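Chapter 13
Buying, Storing and Serving Fresh Fruit

Fresh fruit is one of the harder items for a school or hospital kitchen to manage. It arrives alive, in the sense that it goes on breathing after harvest, and it keeps changing until someone eats it. A case of canned peaches will look the same in September as it did in spring. A case of fresh ones may not last the week.

This chapter follows fruit from the loading dock to the serving line. It covers grades and pack sizes, cold storage, ripening, washing, and portion costs. Vegetables are treated in the next chapter, although many of the storage rules are shared.
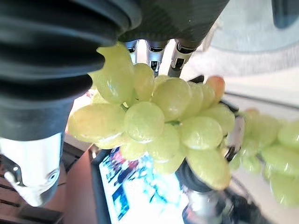
Department of Food Service Management

Much of the loss in a kitchen comes from handling. A bruise breaks the cells under the skin, and the damage often does not show until a day or two later. By then the fruit has been signed for, and the supplier is unlikely to take it back. Fruit should be lifted, not dropped, and cases should be stacked no higher than the carton allows.

Temperature comes next. Apples and grapes keep best near freezing. Bananas do not, and turn gray if they are held in the same cooler. Some fruits also give off ethylene, a gas that speeds ripening in whatever is stored beside them - a help with hard pears, a problem with kiwifruit meant for later use.

The running case in this chapter is Drola, a hospital kitchen that serves 1438 meals a day. In one month it bought 3310 pounds of fresh fruit and threw out 232 pounds. You will use its records to work out the rate of loss and the true cost of a serving.

Key terms: ethylene, field heat, pack size, respiration, trim loss, usable yield

13.1 Grades and Pack Sizes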